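Kallska Handling Laboratory
Gallery: Gripper Fault Review, Tabletop Cell

The Kallska Handling Laboratory suspended tabletop trials on Fri 13 March after a gripper failed to release on command. No person was injured. The view in this gallery shows the work at hand, from the wrist camera. The review was led by Ottó Veres, with Maysoun Semaan responsible for the safety assessment.

The fault occurred during a mug-handling series using the Cevau control software. The fingers closed as instructed, but the open command was acknowledged and then dropped. The arm continued to its next position with the mug still held, and the operator pressed the emergency stop. 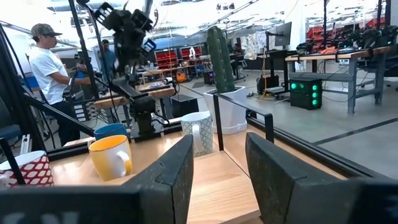

Log files from 659 grasp cycles were examined. The same dropped command was found in 27 of them, in each case following a brief loss of communication with the wrist. In the earlier cases the command was repeated automatically and the delay passed without notice.

The Cevau configuration has been changed so that the arm may not move until the finger position has been confirmed. The wrist cable has been replaced, and the cell must complete 2000 cycles without a dropped command before normal trials resume. Staff are to remain outside the marked reach of the arm whenever it is powered.

Questions regarding the review should be directed to Maysoun Semaan. The full report will be issued in May.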